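Laundry folding: is any of it past the demo stage?

torquelimit
Posted 9:14 pm
Every few months someone here says household chores are nearly solved. I'd like to narrow that down to laundry. My claim is that folding one shirt on a flat table is within reach of cheap two-arm setups, and that everything upstream of it (basket, untangling, finding the collar) isn't. Happy to be shown otherwise.

benchgrinder_k
Folding a shirt that starts out flat is a geometry exercise. We looked at a Nokel cell for shop towels at the Foltolville plant. Quoted 20 pieces an hour, with a person feeding it. The person could fold faster than they could feed.

torquelimit
Throughput doesn't matter much at home. If it takes 5 minutes a shirt while I'm at work, fine. What matters is how often I have to step in. Sleeves are where I'd expect most of that: the body gives you long straight edges to work from, a sleeve bends wherever it likes and the cuff bunches up. 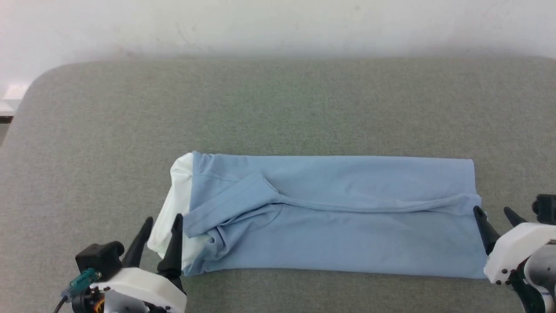

Sulemana: Step-in rate is the right number, but hardly anyone publishes it. You get a success rate over 72 trials with the same shirt on the same table. Change the fabric weight and you start over.

lintfilter
Disagree with "start over." Newer policies carry over between cotton items reasonably well. Knits are worse. Two pointed fingers on thin jersey tend to pick up two layers at once, and vision won't catch that from overhead.

benchgrinder_k
Then you need touch sensing in the fingertips, and the cheap setup isn't cheap.

lintfilter
Or regrasp and check. Slow, but torquelimit just said slow is fine.

torquelimit
I did. Still want to see one start from a full basket. The Cleltcombe group had 3 garments in a pile last November and a person separated them first.

benchgrinder_k
Same as our towels, then.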